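August, too hot to sleep

Back from the second meeting of the garden plan people and I am less convinced than I was after the first.
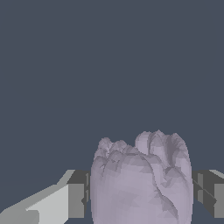 Lingyun Shi brought the soil numbers again, printed this time, and passed them around as if paper made them better. The claim is that if all of us on the Ollolville side stop digging and put down Flivine instead, we'll be pulling up twice the cabbage by next fall. Twice what? I asked. Twice what we get now, she said. I said I got four decent heads last year and the slugs got the rest, so are we talking eight, or are we talking eight for the slugs. People laughed but I wanted an answer.

I don't hate the stuff. It smells all right and it spreads easily. But a bag costs what it costs, and the label says to use 9 bags for a plot my size, and to do it again in spring. Before I spend that I'd like to see one bed, somewhere, with it on one half and not on the other. Luana Pacheco says her sister-in-law tried it over in Stunley and had "amazing greens." Her sister-in-law also moved to a plot with full sun that same year. I did bring that up. Luana said I was being difficult, and maybe I was, it was past eight and I hadn't eaten.

Then the water. Arlindo Bastos read both meters out loud, 3730 last summer and 3921 this summer, and said we'd been wasteful. Well, that's a difference of 191, and we took on the three plots by the fence in between, and it hasn't rained since I don't know when. I said so. He wrote something down. I would love to know what. He has been writing things down since spring and I've never once seen any of it typed up.

Adalberto Barbosa was the only one who talked sense all night. He has grown cabbages longer than I've been alive and his whole method is to plant them late, firm them in hard with his heel, and pick the caterpillars off by hand before breakfast. Somebody asked him what he feeds them. "Whatever's in the bucket." I wish I'd asked what's in the bucket. He left early to catch his ride.

They want about 200 dollars from each of us up front for the bulk order. Edivaldo Arruda has already paid, he told me so twice in the parking lot, and he was pretty pleased about the discount, which as far as I can work out only kicks in if everybody joins. So that's why he was so friendly. I told him I'd think it over. I have thought it over on the drive home and the answer is no, or at least no until somebody shows me that half and half bed.

What I might do is run it myself. Borrow one bag off Edivaldo, he's going to have plenty, and split the long bed down the middle with string. Same seedlings, same day, same watering. If the Flivine side does better I'll say so at the meeting and eat my words in front of Arlindo. I doubt it. I remember the copper tape, and the year we all buried banana peels – the raccoons liked that one.

Seedlings need to go in soon if I'm doing it at all. The ones on the back step are leggy already and two look chewed. Must find the string, I think it's in the shed under the tarp with the bean poles. Also return Luana's hose fitting, and maybe say sorry about the sister-in-law remark. Maybe.

Ate toast at ten. Still hot. The fan has started clicking again.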